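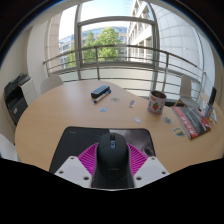
Mesa redonda del taller, con el ratón negro y la alfombrilla.

22/10/2021

Cuaderno de encuadernación. Sigo con el encargo de Pondell: los libros de actas en media piel y los dos de cuentas en tela. Hoy tocaba cola y cosido, y algo de papeleo al final.

Cola de almidón. Preparada a primera hora con el almidón de trigo de Anico, el saco nuevo. Espesa antes que el anterior. Con la proporción de siempre ha quedado demasiado dura y la he tenido que pasar dos veces por el tamiz y rebajar con agua destilada. La próxima vez, empezar con más agua y corregir a la baja. Aguanta hasta 40 horas en la nevera; después huele, y no la uso para guardas.

Cosido. El tomo de actas más grueso tenía los cuadernillos primero y último sueltos por el lomo. Los he reforzado con papel japonés fino antes de volver a coser. Cinco nervios de cinta, hilo de lino del 18 encerado. El hilo más grueso hinchaba demasiado el lomo en la prueba de ayer: al prensar, el cajo se iba hacia la cabeza. Con este se queda parejo. Falta encolar y redondear, y eso lo dejo para el lunes, que el bloque necesita peso todo el fin de semana.

Foliación. Revisada entera antes de coser. El último folio lleva el número 529, pero falta el 60 y no hay rastro de corte en el pliego. La numeración es de una sola mano, así que me inclino por un salto al numerar. Lo he apuntado a lápiz en la ficha y no en el libro. Preguntar a Pondell si quieren que conste en el informe.

Piel. La badana de Czerwiński ha llegado con una veta en el flanco que no sirve para lomo. Da para puntas. He chiflado una tira de prueba y se deja trabajar bien, aunque el filo de la chifla se embota pronto y hay que asentarlo a menudo. El tono es algo más rojizo que el del lomo original. Probé dos tintes rebajados sobre recortes: el segundo se acerca más en húmedo, a ver cómo seca. Si no cuadra, pedir otra piel, que desde abril tardan bastante en servir.

Papel de guardas. El jaspeado de Kikelstead viene con la fibra atravesada en el formato pequeño. Lo comprobé humedeciendo una tira: se curva en sentido contrario al que hace falta. Para estos libros hay que cortar del pliego grande y asumir la merma. Si alguien corta guardas, que mire la fibra antes y marque la flecha a lápiz en el reverso.

Prensa. El husillo de la pequeña rechina otra vez. Limpiado y engrasado. Sigue teniendo holgura a la izquierda, así que de momento calzo con un cartón de dos milímetros - no usarla para cajos hasta ajustarla.

Cuentas. Pasado el presupuesto corregido: 2,093 euros con la piel incluida y sin el estuche. El estuche va aparte, si lo piden.

Pendiente:
- encolar y redondear el tomo de actas
- comparar tintes en seco
- afilar la chifla y la cuchilla de la cizalla
- pedir secantes, quedan pocos del tamaño grande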